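We use cookies to remember your preferences and to count visits to this page. By continuing to read you agree to our cookie policy. Accept | Settings

4. Remembering a small intention after an interruption

4.1 Background and aims

Most of us know the feeling of walking into a room and having no idea why we went there. The earlier sections dealt with how people hold on to a list of words, and we were happy to find that our readers in the Nornamton group saw much the same pattern as we did. Lists are a tidy thing to study, though, and daily life is rarely so kind. In this section we turn to what is usually called prospective memory, meaning the ability to remember to do something later on, and we ask how it fares when a person is gently pulled away from what they were doing.

Our thinking owes a good deal to long conversations with Ludger Harms, who kept reminding us (quite rightly!) that an intention is seldom stored all by itself. It tends to be tied to a place, an object or another person, and it often comes back when we meet that cue again.

4.2 Participants and procedure

We invited 400 adults from the Plollano panel, which has 2,000 members in all, and split them evenly into two groups of 200. Everyone read a short story set in a home and was asked to keep in mind one small errand mentioned near the start, such as passing on a message or putting something back in its place. One group then read straight through to the end. The other was stopped halfway by a friendly but rather chatty set of questions about hobbies, lasting 8 minutes, before going back to the story.

Lieselotte Voß wrote the stories, and she took great care to keep the errands dull. We had learned from the Grube pilot that a funny or alarming errand sticks in the mind no matter what happens next, and that leaves very little room to see what an interruption does.
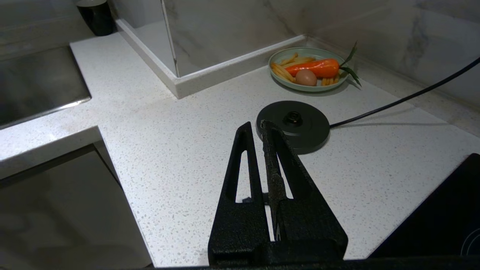

Figure 3. A kettle base on a countertop, with a plate of play food behind it.

Cues in the stories came in two kinds, and we spent longer than we care to admit deciding where one ended and the other began. A direct cue names the very thing the errand is about, while a partial cue gives only something that normally goes along with it. A kettle base with no kettle on it, as in Figure 3, is a good case of the partial kind — the cord and the round black pad are in plain sight, and the reader has to supply the missing piece. Stories with partial cues were matched for length with the direct ones, and both kinds appeared equally often in each group.

4.3 Scoring

Answers were typed into the Fitano form in the reader's own words. We gave full credit when the errand was named correctly and half credit when only its object or its purpose was given. Spelling was ignored throughout, and answers left blank were scored as forgotten.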